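On the Keeping of Minutes in Small Societies

The question of how a small society should record its meetings has occupied me since July, when I was asked to bring the minute books of the Gilchrist Historical Society into some kind of order. The books cover 88 years. They are held in two steel cabinets at the Vaden Street hall, and until this winter they had no index. The following remarks are offered to members of similar bodies who may be considering the same exercise.

The earliest volumes are the most complete. Successive secretaries recorded motions in full, together with the names of the mover and seconder and, where a vote was close, the numbers on each side. Correspondence was summarised in a separate column. A dispute over the purchase of a second-hand piano occupies eleven pages, and a reader can follow every amendment without difficulty.
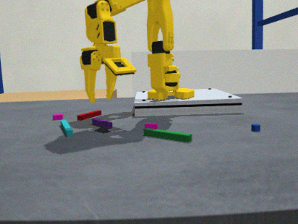
The later volumes are less satisfactory. From the introduction of typed minutes onward, the phrase "discussion ensued" appears with increasing frequency, and it is seldom possible to establish what was discussed. My colleague Huia McKinnon has identified 196 instances. In a number of these the matter was deferred to the following meeting, at which it was not mentioned again. The society's decision to relinquish its lease on the Bindness Road storeroom, for instance, can be dated only from a cancelled cheque.

I do not suggest that minutes should be verbatim. A verbatim record is tedious to prepare and tends to discourage candour. It is my view, however, that each item should state the question before the meeting, the decision reached, and the person responsible for carrying it out. Where no decision was reached, the minutes should say so plainly.

A yellow arm on its base plate, with small coloured pieces on the grey table.

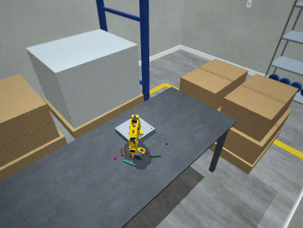 Yellow arm with its gripper lowered over the table.

The matter of attendance deserves separate treatment. Our practice for many years was to record apologies but not those present, on the assumption that everybody knew who had come. This was doubtless true at the time. Florin Ardeleanu, who prepared the name index, was obliged to reconstruct attendance from the supper roster, and his index must be used with some caution for that reason. Members who brought a plate are well represented. Those who did not are scarcely visible until they move a motion.

Indexing itself proceeded by subject, then by surname, then by property. We began with printed cards, having bought a box of 1000, and transferred the entries to a spreadsheet once the headings had settled. I would recommend this order of work. Headings chosen at the outset are invariably revised, and it is a simple matter to move a card from one divider to another. Place names were entered as spelled in the minutes, with a cross-reference to the current form. 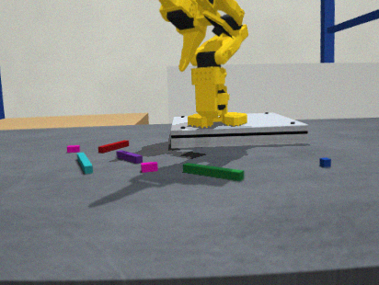
On the physical condition of the books, I can report that the bound volumes have fared better than the loose-leaf binders. Several binders had rusted at the rings, and the punched holes had torn through on the outer sheets. These pages have been placed in archival sleeves. Adhesive tape, of which a previous custodian was evidently fond, has been left in place pending advice from a paper conservator.

Two volumes remain unaccounted for. Both are believed to have been lent to a member preparing a history of the district's dairy factories, and neither was signed out. Any reader with knowledge of them is asked to write to Usa Suwannarat, care of the hall. The covers are dark green cloth with the year stamped on the spine.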